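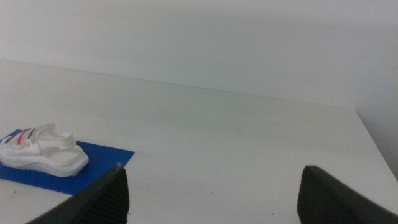
Grarnthorpe Reuse Service
The winter footwear collection opens in December at the Plorkdale depot and at the permanent drop-off points. This thread sets out what is accepted, how shoes should be prepared, and where they go afterward. Please read to the end before bringing a large load. 1/24

2/ The service accepts all everyday footwear in pairs: sneakers, dress shoes, boots, sandals, clogs, slippers with a firm sole, and children's shoes of any size. Summer footwear is welcome in winter. It is stored and released in spring, when demand for it is highest.

3/ Shoes do not need to look new. Scuffs, faded color, worn laces and light creasing are all acceptable. A heel that is worn down on one side can often be rebuilt. Shoes with a hole through the sole go to material recovery.

4/ The service cannot accept ice skates, ski boots, inline skates, waders, or safety boots that have been exposed to oil, paint or chemicals. These items spoil other shoes in the same bag and must be taken to the household waste counter.

5/ Single shoes are a frequent question. They are accepted at Plorkdale only, at the inside counter. Please do not put them in the street containers. Residents who wear one shoe, or two different sizes, may ask at the same counter to be placed on the single shoe register.

6/ The register is managed by Fenna Vandenberghe. Entries list size, left or right, and type of closure. A resident on the register receives a message when a match arrives and has until the end of the following month to pick it up. There is no charge.

7/ Preparation. Tie each pair together by the laces or straps. Where there is nothing to tie, use a rubber band or put the pair in a paper bag. A pair that becomes separated in a container is rarely reunited.

8/ Please knock off loose mud and let shoes dry fully before bagging. One damp pair can cause mold through an entire sack within a few days. Machine washing is not needed and can weaken glued soles.

9/ Foam soles deserve a separate mention. Many lightweight shoes and sandals have thick foam soles that break down with age, even when they have hardly been worn. Press the sole firmly with a thumb. If it crumbles or leaves powder on the skin, the pair belongs in household waste.

10/ Remove orthotic inserts and anything personal. Our sorters regularly find door keys in the toes of boots. Found items are held at the Plorkdale counter and can be claimed with a reasonable description.

11/ Last winter the collection received 840 sacks. The sorting team passed most of the contents as wearable, either directly or after minor repair. The rest was divided between material recovery and disposal.

12/ The main reason for rejection was moisture, followed by separated pairs. Both can be prevented at home, and this is the reason posts 7 and 8 appear in this thread every year in nearly the same words.

13/ After sorting, shoes take one of several routes. School-age sizes are offered first to the schools clothing closet. Adult shoes go to the reuse store on the depot grounds. Work shoes in good condition are held for the job placement office, which collects them weekly.

14/ Repairs are carried out in the depot workshop under Valter Cardoso. The workshop replaces heels, laces, buckles and elastic, and restitches straps where the surrounding material is sound. It does not resole running shoes. The cushioning cannot be restored to a reliable standard.

15/ A question was received about white shoes. The workshop cleans them with mild soap, lukewarm water and a soft brush, and dries them away from direct sun. Bleach is not used, as it can yellow certain plastics and adhesives. Residents may wish to follow the same practice at home.

16/ Prices at the reuse store remain unchanged for the coming year. Holders of a municipal support card pay half. Shoes may be exchanged for another size within 9 days if they have been worn indoors only. Please keep the paper tag.

17/ Fitting. The store now has a measuring device for adults in addition to the one for children. Staff will measure both feet on request. Feet change over time, and many customers have been wearing the wrong size for years. Later in the day is the better time to be measured.

18/ Used shoes for young children. The store does not sell first walking shoes whose insole has taken a deep impression of the previous wearer's foot. Where the insole is flat and the heel firm, the pair is offered for sale. Parents with specific concerns should consult their family doctor.

19/ Transport between the drop-off points and the depot is provided by Hermans under a renewed agreement. Containers are emptied before 7 a.m. A full container should be reported by phone using the number on its side panel. Please do not leave bags on the sidewalk, where rain will ruin them.

20/ The container beside the Wadico parking lot has been moved to the other side of the entrance to leave more room for strollers and wheelchairs. Its opening is lower than before. Large boots may need to be put in one at a time; please tie them with a long lace so that the pair stays together.

21/ Groups, schools and employers planning their own collection should contact Geert Dewulf before they begin. The depot can lend sacks and a scale, and will schedule a pickup for loads above 40 sacks. Smaller loads should be brought to Plorkdale by appointment.

22/ Sorting shifts are open to residents aged 16 and over. A shift lasts two hours and takes place seated or standing, as preferred. Gloves are provided. New sorters receive a short introduction from Veerle De Bruijn, who also prepares the schedule. Closed shoes are required on the sorting floor.

23/ Replies to questions received while this thread was being posted:

Shoe boxes are not needed. Flatten them and recycle them with cardboard.
Shoe trees and unopened polish are accepted at the counter.
Wedding and formal shoes are accepted all year.
Handbags and belts belong to the textile collection, which has separate containers.
Receipts for donated goods are issued at the counter only, on request, and do not state a value.

24/ The printed guide has been updated and 800 copies are available at the library, the town hall desk and the depot. A large-print edition may be requested from Floor Verhoeven at the service office. Drop-off points and opening hours are listed on the back page.

Correction to 16/: the exchange period applies to all footwear except slippers, which cannot be exchanged for reasons of hygiene. The printed guide has the correct wording.

Addition to 21/: schools that borrowed a scale last winter are asked to return it to the depot before the new collection opens.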